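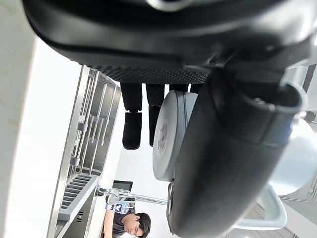 Storeroom shelves, Jan 23, 2018

Started sorting the steel rack with Brayden. Tape and round containers are going together for now, because half the tape was behind the solvent bottles and we kept reordering it.

Top shelf: labels and the Pudura wipes.
Second shelf: tape, all widths, plus the small tubs. Labels facing out.
Third shelf: Dhillon sample bags, the 500 and 1000 mL bottles. Bottles at the back.
Bottom: anything heavy. The 18 kg bags of Kulus filler stay on the floor until we know the load rating. Analyn is looking for the paperwork.

The barcodes on the older stock don't match the inventory sheet. Wrote the new numbers in grey pencil beside the old ones, so please don't erase either column yet.

Put 2 rolls aside for the cold room trial. Not to be used for parcels.

Still to do: wipe down the rails, move the spare gloves, ask Dosadero whether they will take back the unopened filler. If they haven't answered by February, it goes to the other building.

Brayden has the key to the side cupboard.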